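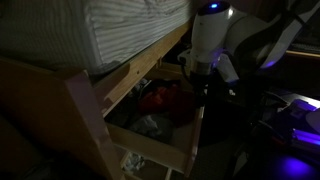
*Reading time: 3 min. Spoken: nearer 10 with the pauses.*

# The drawer job: notes for the Lasturness staff day

Ashok Dubey, Tuesday, September 20, 2022

**Opening (leave the slide up)**

- Say who I am. Eleven years on the floor at Volasia before I moved to planning, so I have done this job by hand.
- Volasia is serviced housing. 59 rooms, most of them with beds that have drawers built in underneath.
- Point to the slide. Open drawer, fabric in a pile, the arm over the front panel. The red cloth is the easy thing to find. Ask the room which item they think is hard. Wait for answers.
- My answer: dark fabric on dark fabric. Look at the left part of the drawer, and then at how little light there is in the room.

**What the job was before**

- Room changeover. Strip the bed, clean, empty and sort the drawers, bag what has been left behind.
- Two people per room. One did the bed, the other was on their knees.
- The drawers were the part people complained about. Bad for the knees, bad for the lower back. Don't dwell on it, most of this audience knows.
- Nobody had it in their job title. It was just in the changeover.

**What we changed in June**

- The arm takes the drawers. One person still goes in with it and does the bed.
- Jendness supplied the arm, Kaufmann fitted it out and trained us. Training was two days. I asked for a third and didn't get it.
- It lifts items out one at a time. A person checks every bag before it is closed. That rule is ours and it stays.
- It is slower than a good worker. Say this plainly. Managers in the room will have been told something else.

**What it changed for people** (main section, don't rush)

- Kneeling: much less. Everyone on the team says so, including the ones who didn't want it.
- Talking: also much less. Two people in a room chat. One person and an arm don't. This came up at every team meeting over the summer and I had not planned for it.
- We now pair rooms next door to each other so people can at least take breaks together. Helps a bit.
- New work: clearing a stopped job, wiping down the gripper, filling in the fault sheet. At first this was done for nothing extra. Now it is a named task with a pay step of 70p an hour. The team asked for more.
- Hours: no one was let go. Two posts were left empty when people moved on. I should say that before someone asks it from the floor.
- Small drawers. There is what looks like another drawer or compartment lower down on the slide, with something crumpled in the corner. We still do the low ones by hand, so the kneeling has not gone away completely.

**Things I would do differently**

- Ask the night team first. They had the best list of problems and we spoke to them last.
- Write the fault sheet with the people who fill it in. Ours had boxes for error codes and no box for "sock stuck behind the drawer".
- Agree the pay step before the arm arrives.
- Put a decent lamp in the plan from the start.

**Questions I expect**

- *Does it damage clothes?* We log every report and the log is open to staff. Offer to show it at the break.
- *Who is responsible if something goes missing?* The company. It is in writing. The worker on shift doesn't carry it.
- *Can staff refuse to work with it?* Yes, and they go on a two-person room. Ask for the rota sheet if anyone wants to see how that is done.

**If time is short:** cut the supplier part, keep the pay step and the empty posts.

Handouts are in the blue folder. Collect the fault sheets back in afterwards, they are the only clean copies.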